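Hesetti Baking Club
Minutes of the spring meeting, held Apr 24, 2022, at the Nuner Street kitchen

Present: 32 members. The meeting opened after coffee. The minutes of the winter meeting were read and approved with one fix: the rye starter went to the Jasow group, not the Stougaard group.

1. Money
The balance stands at $2917. The spring cookie sale brought in more than last year's, mostly from the lemon bars. Flour has gone up again. It was agreed to keep buying in bulk from Stougaard Mill and to ask about a lower price on whole wheat. A bill of $69 for parchment and cake boxes was approved for payment.

2. Pie day in July
The club will bake for the Jasow fair again. Last year the fruit pies sold out before noon and the cream pies did not hold up in the heat. Proposed: fruit pies only, cherry, peach and blueberry, all with a double crust. Target is 200 hand pies plus whatever whole pies members can bring.

There was a long discussion about the crust. Last year each baker used their own recipe and buyers noticed. Half the room wanted all butter, the other half wanted butter with some shortening so the dough is easier to roll on a warm day.
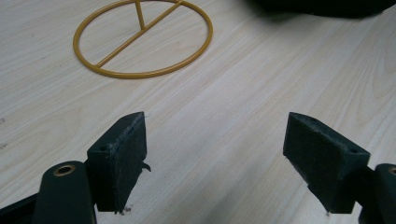 One member asked whether the dough could be made ahead and frozen, which would settle the matter of the heat. She has done this at home with all-butter dough and found it rolled fine after a night in the refrigerator. Others had doubts about freezer space. The Nuner Street freezer has two free shelves until the end of summer.

Vote: all-butter crust, made the week before and frozen in flat disks. Carried. One shared recipe will be sent out with the next newsletter.

3. Oven at Nuner Street
The lower oven still runs hot at the back. Please turn trays halfway through. A repair quote has been requested.

4. Other business
Two springform pans and a pastry cutter are missing from the cupboard. Check at home.
Nut labels must be on every box, including plain shortbread baked in the same kitchen.
The swap table will be open again next time. Clean items only.

Next meeting: after the fair, same place. Bring leftover boxes.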